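Budget for the second half, more or less settled

Wed 12 June

Mirela Queiroz and I went through the equipment list again this morning. In January we had put most of the money against a second arm from Cilard. We've moved it. The arm can wait until next year, and the hand-held grippers come first.

The Mitbridge quote was for 19 pairs. We're ordering 17, plus 400 metres of cable and a box of spare brackets, which I'd left off the last order and regretted. Trarnari still hasn't sent a price for stands. If they don't reply by Friday I'll go with Evangelista, who are dearer but have them on the shelf.

Kitchen props come out of a separate line. It's small money, over 95 dollars so far, mostly pans, cutlery and wire baskets. Nivaldo Sales wants two more tables the same size as the one we have, and I've said yes to one.

Freight is the part I can't pin down. I've left the line blank and will fill it in when the invoices arrive. Labour hours are on the other sheet and haven't changed. 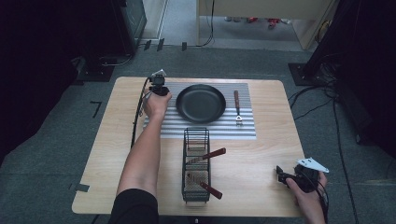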